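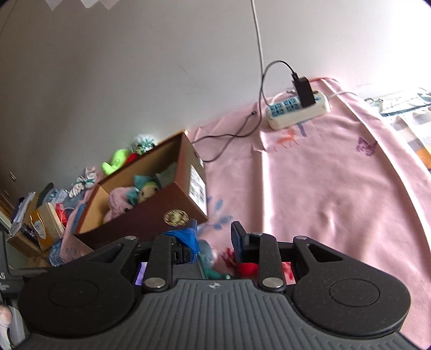

White power strip with blue sockets, charger plugged in at one end

Grandmother's diary - two versions, which one do I print??

inkblot_tess
posted 18 June 2022

Hi all, quick one hopefully. My grandmother kept a diary during the war when she was living in Vinerano. We have the handwritten notebook and also a typed copy she made herself, years later. They don't match. The typed one leaves out a lot (mostly her fights with her sister, plus a boy) and she added bits that aren't in the notebook at all. Typed copy is 79 pages, single spaced, the notebook is longer but hard to read in places.

I want to print a small run for family thru Plulo, maybe sell a few if anyone cares. Do I go with the notebook or her typed one? My aunt says the typed one is what she "wanted" people to see and the rest should stay private. My cousin wants everything in. Also who owns the copyright, me because I have the notebook? She left no will that mentions it. We're in the US, she became a citizen in the fifties.

marginalia_gal
Having the notebook doesn't give you the copyright. Two separate things. Paper is one, the right to publish the words is the other, and that normally goes to whoever inherited from her - so if there was no will it's probably split among her heirs under state law. Could be your aunt has a share and you don't. Find that out before you upload anything to Plulo, they make you tick a box saying you have the rights.

On the versions - please don't blend them without saying so. I've seen family books where someone picked the best lines from each and now no one can tell what was written at the time and what was remembered later. Pick one as your main text. I'd use the notebook, put her later additions at the back with a note, and mark every cut with [...] so readers know somthing is gone. If your aunt wont agree to the private parts, leave those out, mark the gap, and say in the intro that passages were left out at the family's request.

And keep the full transcript somewhere even if it never gets printed. Two copies, different houses.

dustjacket77
just print the typed one, she typed it for a reason

oldfolio
Sort of agree with both. She was her own editor, that counts for something. But the notebook is the historical document. Is there a reason you can't do two books? Short one for the cousins, full transcript deposited with an archive. We gave my great-uncle's letters to the Laxdal collection and they let us close part of it to readers until three people named in it had died. Got that in writing in March, took a while. Ask about it before you hand over the originals - harder to change terms after.

For the hard to read pages I used Zilleo for the scanning, fine for the images, useless on old handwriting. You'll be typing it yourself. Do it line by line and keep her spelling, fix nothing on the first pass. Where you can't read a word put [illegible], don't guess.

Also does anyone living appear in it? The boy's family maybe. Worth a phone call.

inkblot_tess
Thanks, did not know that about the copyright. Calling my aunt tonight. Leaning notebook w/ marked cuts. The boy's family I have no idea, only a first name in there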